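Notebook, dye bench, 1 Jul 2025

Madder again, and I am sorry to everyone who was hoping I'd have moved on to indigo by now. I keep coming back to it because the last batch came out such a soft brick color that I'd love to get it twice in a row, just once in my life! The roots are from the Nirnen sack, the one with the torn label, and I put them to soak last night before locking up.

Weighed out 84 grams of root for the first pot and the same for the second. The yarn is the thin Trekero wool, scoured on Friday and left in its net bags. I mordanted all of it with alum, and then dithered for a good while over whether to add a pinch of chalk to both pots or only to one. In the end only pot B got it, so at least we'll learn something.

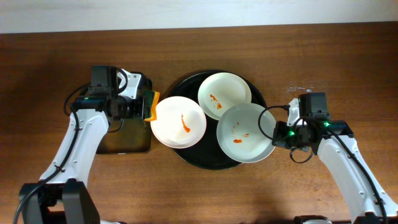
Abenezer Kahsay thinks I should have left the chalk out altogether, our tap water being hard enough already, and he would sooner see me try rainwater in one pot before fiddling with anything else. A fair point, and I have written it on the door of the cupboard so I can't pretend I forgot.

Heating went slowly, the way I like it. I wanted both pots to creep up and then sit well below a simmer, since the browns come out if you rush (see the sad skeins from last August, still hanging by the window as a warning).

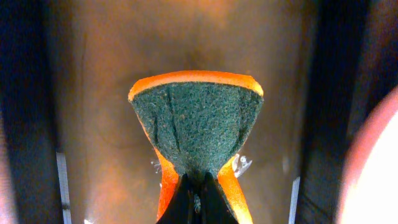
Pot A ran ahead of pot B for most of the morning, and I kept turning the ring down and then fussing that I'd turned it down too far. We really do need a second good thermometer. The Skudari one reads fine but it's slow, and walking it back and forth between pots means neither reading is quite honest.

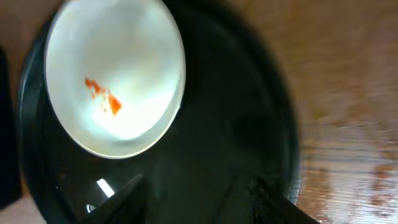
Took a short test length from each after 26 minutes at heat. A is more orange than I expected, B is leaning toward red and a bit duller. I pinned both to the card, with the Alemneh sample beside them for comparison, and B is closer.

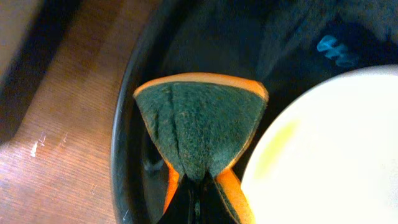

Leaving the skeins in to cool overnight. Rinse tomorrow, no soap until the second rinse, and please don't anybody wring them. If there is color left in pot B I'd like to run 13 grams of the silk through it as an exhaust bath, so don't pour it out. Rain barrel lid needs to come off tonight if the sky looks promising.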